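About the Club

Sorville District Football Club is a community association football club fielding senior, junior and small-sided teams in the Pernby and District League. The club is incorporated as a not-for-profit association and is governed by its members under a constitution, which is available from the club office on request.

Our home ground is Magnusson Park, on the eastern side of the Sorville township. The ground has 2 full-size pitches, a junior pitch and a pavilion with change rooms, a canteen and a meeting room. The main pitch is floodlit for evening training and for senior fixtures scheduled under lights.

Our history

The club was formed by the merger of Sorville Rovers and Nurnska Football Club, both of which had played in the district for many years and had found it difficult to enter full junior sides on their own. Members of each club voted in favour of the merger at separate meetings, and the combined club entered the league the following season.

The colours adopted at that time, maroon with a white sash, were taken from one club each. Rovers had worn maroon, and the sash was the distinguishing feature of the Nurnska jersey. The senior side has won the league championship 3 times since the merger and has twice been runner-up in the district cup. The reserve side was promoted to its present division after a deciding match against Pernby, played in heavy rain and settled in extra time.

Membership

The club has more than 500 registered members, including players, parents, life members and social members. Registration opens each year before the start of the pre-season program and closes when team lists are lodged with the league. Late registrations are accepted where a place remains in the relevant age group.

All players must hold a current registration before taking part in training or matches. Fees include league affiliation, personal injury cover, playing socks and shorts, and the use of a club jersey for the season. Families with several children enrolled receive a reduction on the second and each later registration. Members experiencing financial hardship may write in confidence to the club secretary to arrange payment by instalments.

Facilities and equipment

The club is responsible for the day-to-day care of the pavilion, the goals and the training equipment. Team managers sign for their kit at the beginning of the season and return it at the end. Bibs, cones and balls for shared use are kept in the equipment room and must be put back after each session. Portable goals are to be anchored whenever they are in use and chained to the fence line at all other times.

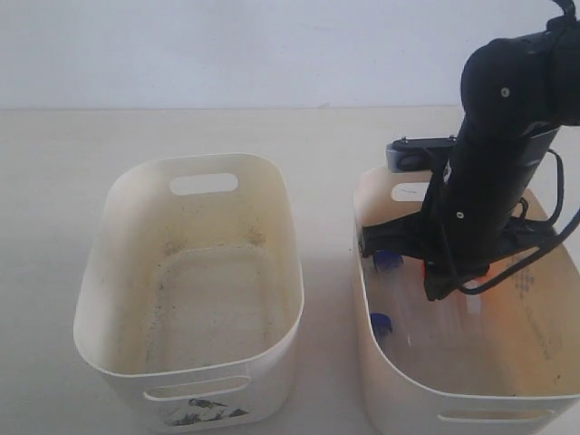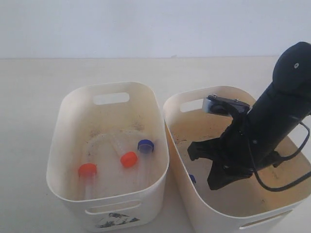 Plastic storage tubs with handle openings.

Junior football

Junior teams are entered from the under-sevens to the under-eighteens. In the youngest age groups, matches are played on small pitches with reduced numbers, and no results or ladders are published. From the under-twelves upward, teams take part in graded competition.

The club makes every effort to place children with friends or schoolmates in the youngest groups. Grading in the older groups is decided by the coaching staff after trial sessions, and players are notified in writing. A parent who wishes to discuss a grading decision should contact the junior coordinator and not the team coach.

Each junior player is entitled to at least half a match of playing time in every regular fixture, subject to attendance at training and the player's fitness on the day. This rule has been part of the club's by-laws since the merger and applies equally to finals.

Women's and girls' football

The club has entered a senior women's side in each of the past several seasons and has girls' teams in most junior age groups. Girls may also play in mixed teams where the league rules allow. A dedicated training session for new players is held on the junior pitch during the pre-season period, and no previous experience is required.

Coaching and officiating

All coaches hold an accreditation suited to the age group in their care. The club meets the cost of introductory courses and contributes to the cost of higher qualifications, on the understanding that the coach will remain with the club for the following season. Members aged fourteen and over may train as referees. The club supplies a whistle, cards and a first uniform to every member who completes the course.

Conduct and child safety

Every adult who works with junior teams must hold a current background check, and the details are recorded by the club before the season begins. Players, officials and spectators are bound by the code of conduct displayed in the pavilion. Complaints are handled under the grievance procedure set out in the constitution. Alcohol is not permitted at the ground during junior fixtures, and smoking is not permitted anywhere within the park.

Season and training times

The competition season begins in March. Junior teams train on weekday afternoons and senior teams on weekday evenings. Fixtures and any ground closures are posted on the notices page of this website. Where the main pitch has been closed by wet weather, teams should not move to the second pitch unless the ground manager has given permission.

Supporting the club

Local businesses may support the club through team sponsorship, signage at the ground or donations of goods to the annual raffle. The perimeter fence on the main pitch has space for 100 metres of signage, which is offered first to existing sponsors. Enquiries should be directed to the sponsorship officer through the contact form.

Social members are entitled to attend the annual general meeting, to receive the club newsletter and to enter the ground free of charge for all home league matches. Cup fixtures are ticketed by the league, and separate admission charges apply.

Contact

General enquiries may be made through the contact form or in person at the pavilion office, which is open during junior training. Correspondence concerning league matters, transfers and clearances should be addressed to the club secretary.

Page last reviewed 6/1/21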